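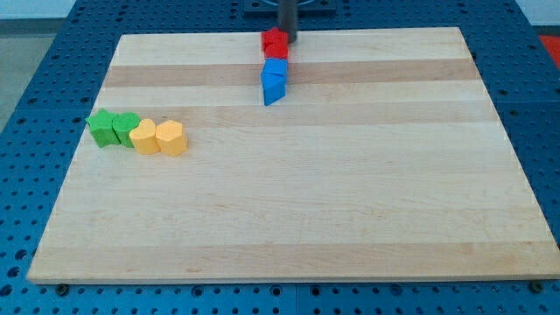
Clakell Block Sorting Set with Hand-Teach Add-on
Sold by Nunell
Price: $2,000 (arm, gripper and table not included)
Teach by hand: yes
Teach by remote: yes, with the Ristić hand controller (sold separately)
Fits: Konen arm, perforated tables
In stock

Overview

We sell a lot of gear that claims a robot will learn a job "in minutes". Read that claim slowly before you spend any money. The Clakell add-on lets you grab the arm, move it through a task and save what you did. You can also drive it from a Ristić controller and save that. Either way you end up with a recording. How good the robot is afterwards depends on how many recordings you make, how tidy they are, and what software you feed them to. None of that software comes in the box.

What we do like is the task. Foam blocks in green, yellow, red and blue, sorted into short lines on a wooden board, make a fair test for a beginner. A star, a heart and a cylinder all sit differently in a gripper, and a line of blocks leaves very little room for the fingers once the neighbours are in place. If your method can't cope with this, it won't cope with your packing bench.

In the box

Foam blocks in assorted shapes and four colours
Light-coloured wooden board
Round-headed bolts for fixing the board to the table
Hand-teach grip and button
Cable, 12 feet
Printed setup sheet (thin, see below)

Teaching by hand

Clip the grip to the wrist of the arm, hold the button and push. Let go and the arm holds its position. The maker calls the motion "weightless". We'd call it stiff near the base and pleasant everywhere else. Your own arm will be in the way of any overhead camera for a good part of each run, so if your software learns from pictures, think hard about whether this is the way you want to record.

Small moves are the weak spot. Setting one block against another without bumping the row takes practice, and your early tries will probably wobble. Delete those. The software that comes with the arm will happily keep every one of them, good or bad.

Teaching by remote

The Ristić controller keeps your hands out of the picture and gives smoother paths over long distances. It is worse for feel. You get no push back when the fingers touch the board, and the brochure line about "natural control" is doing a lot of work. Plan on a slow first day.

If you can only afford one method, we'd start by hand and see whether the camera problem bothers you.

What the maker says, and what we found

Clakell says one person can record 3,206 runs on a single grip before the button needs replacing. We stopped at 1,703 and the button still worked, so we can't back the full number or argue with it.

Clakell says the set works "with any arm". It doesn't. The grip fits the Konen wrist. Anything else needs an adapter that we have not seen and do not stock.

Clakell says a robot taught on this set will "understand sorting". We have no idea what that means. A robot that has been shown reds beside blues many times may do it again when the blocks start in familiar spots. Move the board, change the lighting or turn a heart around and you should test again from scratch.

Setup notes

Bolt the board down before you record anything. A board that creeps a little between runs will spoil a whole day's work and you may not notice until later.

Decide on the order of colours first and write it down. Two people with different ideas of what a finished row looks like will teach the robot both.

The setup sheet skips the part where you zero the grip. Do this with the arm standing clear of the board, then press the button twice.

Returns

Unopened sets can come back for a full refund. Opened sets can come back if the grip is faulty. We don't take returns because a robot failed to learn, and we'd rather say so now.

Questions about fit go to Fung-ping Tam at the Nunell service desk. Send a photo of the wrist of your arm before you order.

Page last changed 12/23/18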